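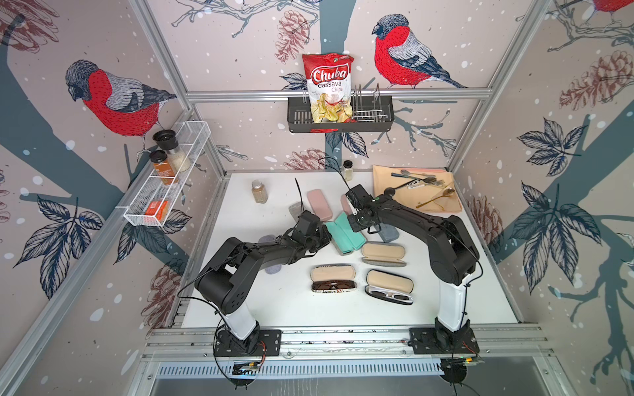

June – paste trials, Whitcombe paper

Carried on with the wheat paste against the ready-mixed Rovance tub. Same plaster boards as last time, sized the night before and left flat under the bench. The Whitcombe offcuts are all from batch 2574, so any difference in shade is down to the paste and the drying.

Wheat paste cooked thin at first. Put it back on the heat and kept stirring until it dropped off the spoon in lumps, then sieved it while warm. It needs sieving even when it looks smooth. Left it to go cold with cling film pressed on to the surface. The Rovance went on straight from the tub, no water added, though the label allows it.

Soaking times were three, eight and eleven minutes, pasted side folded in on itself. At three the paper was still growing after it went up, and I got a ridge down the middle of both boards. Eight was easy to slide and sat flat under the brush. At eleven the wheat paste strip tore at the top corner when I lifted it. The Rovance strip held but stretched, and the pattern no longer met its neighbour at the bottom.

Afternoon check

Seams first. The wheat paste seams are closed along their full length on the eight-minute board. The Rovance seams have opened slightly near the top, where I probably brushed the paste out too far. Rolled them again with the small seam roller and left them alone. Don't use the wide roller on this paper, it polishes the surface and the marks show in side light.

Wiped paste off the face with a damp sponge. Clean water each time. The red shifts a little on the sponge if it is rubbed, the blue doesn't. Worth telling Drullum before they order for the stairs, as they will want to wash it.

Window shut, door open a hand's width. The boards nearest the radiator dried with a slight bow, so the next lot go on the far rack.
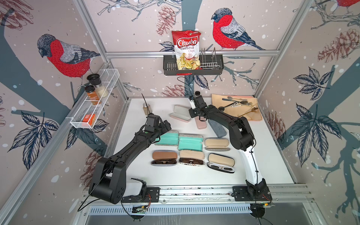 To do

– Repeat the eight-minute soak on unsized plaster.
– Try the wheat paste a day old, kept in the cold cupboard.
– Ask Cillthorpe whether the lining paper can be had in the narrower roll.
– New blades. The last strip was trimmed with a dull one and the edge has gone furry.
– Peel test on everything once it has had a full week.

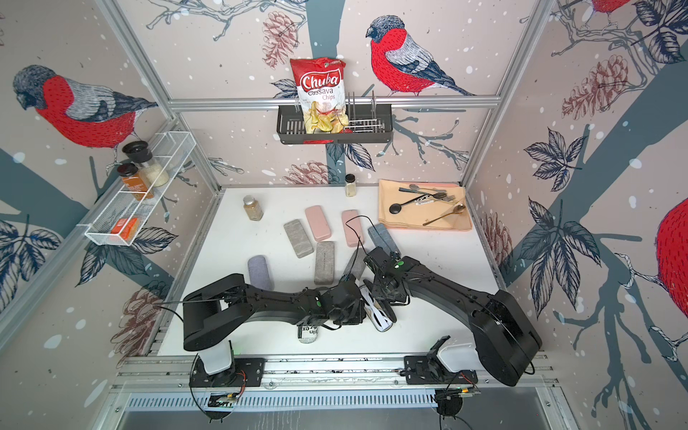
Bullfinch and pinecone paper, back and side walls.

Spare strips are rolled pattern side out in the tall bin. Leave the labels on them, please.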